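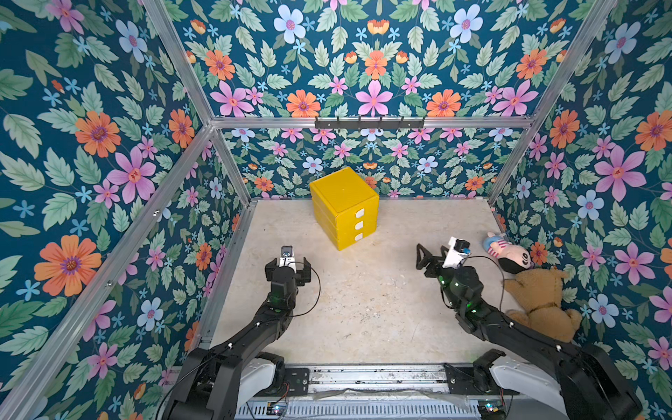
Two-arm cell, floral panels on, drawer cabinet at the back.

Palomino panel kit: fitting and first run
Roxana Urrego, 09/02/2025

Quick writeup. Kit is the Palomino backdrop set from Orthorpe, paid 195 for it, panels only. Cell is a Mido bench frame, aluminum extrusion. Should fit any frame with open slots, check your sizes first.

Why bother: our drawer policy was trained against plain white walls and fell over the minute we moved it. Busy background = harder test.

What you need
Panel set, hex keys, slot clips (bag of 6 in the box, get more), soft cloth, tape measure.

Fitting
1. Arms parked, power off. Not just paused. Off.
2. Wipe the rails. Clips slip on greasy ones.
3. Back wall first. Slide in under the crossbar, then do the piece above it. If you have a hook rack on the crossbar leave it on, panels go behind.
4. Side walls next. Push the bottom edge right down to the floor, any gap shows up as a bright line on camera.
5. Tug every panel. Rattles? Another clip.
6. Check both arms by hand thru full reach. Cables too, the wrist loops need slack and they catch on loose corners.

Setting up the drawer task
Three-drawer cabinet toward the back center, turned so both arms can get at the handles. Drawers closed, left gripper open. White handles on yellow, easy to pick out even with all those flowers. Plush toys go in the back right corner as clutter. Move them between batches if you want, I mostly dont.

Power on, home both arms, redo the wrist camera exposure. Do not skip this one, teal is a lot darker than white and the old settings will be off. I lost a morning to it.

Then record. I do 300 episodes per wallpaper before swapping.

Verdict so far
Print is good, colors strong, no glare with our lights. Clips are the weak spot. Instructions one page, tiny type. Skullthorpe sells a similar set, part 3153, havent tried it.

Would buy again but order spare clips at the same time, shipping on them alone is silly.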